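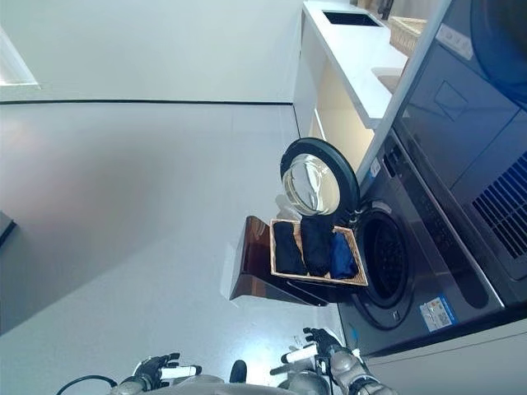 Staff at the Clotberg site were told in July that no jobs would go, and most of them, according to one attendant, wanted to know who would be doing the folding by winter.

Search this encyclopedia Go

Last edited 2 October 2022 by Ardeleanu

Laundry automation at Clotberg is a program run by the service firm Skellinent at its residential laundry in Cisdale. Humanoid robots handle garments at front-loading washers, a job earlier done by hand on every shift.

The site serves 700 residents. Eight attendants work there, the same number as before the program. Their duties have moved toward sorting, stain treatment and checking finished baskets – work that is lighter on the back but needs closer attention. Attendants receive extra pay for robot supervision. Shift lengths did not change, though breaks are now staggered.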